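Folding Flat Sheets and Storing Bed Linen

Last updated 5/4/18

Most linen closets run out of room because of how the sheets go in. A flat sheet takes up very little space when it is folded to the width of the shelf, and a great deal when it is rolled into a ball and pushed to the back. The tips on this page are for ordinary flat sheets, and there is a short part on fitted ones at the end.

Before you fold

Let the sheet dry all the way. A sheet that feels dry in the middle can still be damp in the hems, where the fabric is doubled over. Feel along all four edges. If any part is cool to the touch, hang it over a door for another hour.

Take the sheet out of the dryer as soon as it stops. Creases that form in a warm drum set as the fabric cools, and you will be smoothing them out by hand later. If you missed the end of the cycle, put the sheet back in with a damp washcloth for ten minutes.

Check for stains now. A mark that has been stored all winter is much harder to get out than one you catch on laundry day.

Where to fold

A bed is the usual place, but a queen or king sheet hangs off the sides and drags itself crooked. A clean, hard floor works better for the large sizes. Sweep it first and then go over it with a dry microfiber mop. Concrete, tile and wood are all fine. Carpet grabs the fabric and makes it hard to slide the edges into line.

If you have bad knees, use the dining table and fold the sheet in half lengthwise before you lay it down.

Folding a flat sheet on the floor

1. Hold the sheet by the two corners of the wide hem and shake it once. Let it settle on the floor with the wide hem farthest from you.

2. Walk around it and pull each corner outward until the edges are straight. Don't pull from the middle of a side, which stretches the hem into a curve.

3. Smooth out the creases with something soft. A folded pillowcase or a piece of clean cloth held in a wad slides more easily than a bare palm. Start in the center and push toward the edges. Old fold lines will still show after this and can be left alone. Long creases that run corner to corner should be worked flat, or the finished stack will lean.

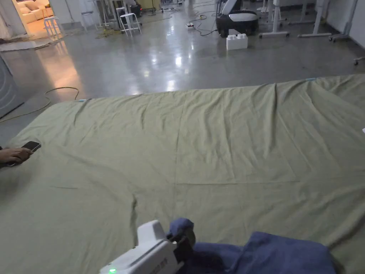 4. Bring the near edge up to the far edge and match the corners. Smooth again, this time from the fold outward so that air is pushed out through the open side.

5. Fold in half the same way once more. You now have a long strip.

6. Fold the strip in thirds from the short ends. For a shelf less than a foot deep, fold it in quarters.

7. Turn the packet so the rounded fold faces the front of the shelf. You can then pull one sheet out without catching the layers of the one under it.

Marking sizes

Two sheets in the same color can be a full and a queen, and once they are folded there is no telling them apart. Write the size on a bit of cotton tape and stitch it inside the wide hem near a corner. Laundry pens work too – on dark sheets use a white one and expect to go over it again every December or so.

Fulgencio Xolalpa wrote in to say he stitches a loop of colored thread at the corner, red for twin and yellow for queen, and can sort a basket by the corners alone. It is a good method if several people in the house put laundry away.

Keeping sets together

Slip the folded flat sheet, the fitted sheet and one pillowcase inside the second pillowcase. Fold the open end under. The set stays together and keeps the dust off.

Don't store sheets in plastic bags. Cotton yellows in them. For long storage use a cotton bag or a lidded box with a few air holes. The Vevstead underbed box takes three queen sets folded as above.

Fitted sheets

Turn the sheet inside out and put a hand in each of two corners. Bring your hands together and flip one corner over the other. Do the same with the remaining two, then tuck all four into one pocket. Lay it down, square off the sides, and fold in thirds both ways. The elastic side should end up on the inside.

Sheets with a thread count over 300 are slippery and will want to slide apart. Fold them a little smaller than the rest and put them at the bottom of the pile.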